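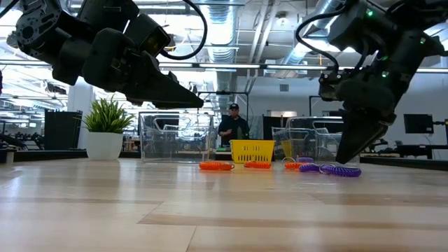
When the gripper snags a coil: freeing it and stopping a repeat

Springy cords are a brilliant test for a two-arm sorting cell, and they are also the quickest way I know to get an overload stop! Ours at Lundley came in May, when the right arm picked up an orange coil, a purple one came along hooked through it, and the wrist faulted halfway to the bin. Petrică Dumitrescu and I have cleared plenty since.

Clearing the fault

1. Press the emergency stop, even if the arm has already halted. A stretched coil stores more pull than you'd think.
2. Hold the cord close to the fingertip and ease the slack back towards the table - never tug away from the arm.
3. Open the fingers by hand with the release key. Check the split ring hasn't wedged behind the tip.
4. Look over the wrist cable for nicks.
5. Reset, then jog home at 20 per cent speed.

Stopping the next one

Lay the cords out in a loose line with clear gaps. Drop the grip force to 70 on the Vuretti controller (ours was at 221, far too keen). Then add a short test lift before the full move, so a linked pair shows up early. I love this bit - you can watch the second coil start to rise and the arm set both down again.

If fault 19 comes back after a reset, leave the power off and ring Ketill Hedegaard.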